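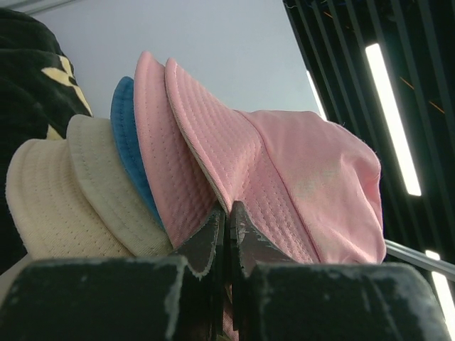
Suleiman Effiong wrote to ask whether the Hestis fingers are worth replacing before the pads go, given what Anico charges for a set. My answer is no, going by the log. The gripper has done 3,281 closes since May, 2,527 of them on soft goods, and grip force at the tip has not drifted enough to measure.

Scuffing on the outer faces is cosmetic. Stitched brims are easy to pinch, and the matte finish was never doing the holding – the tips do that. What I would change is the stock closing speed, too fast for nested hats. I run it at setting 2 and leave the force limit alone.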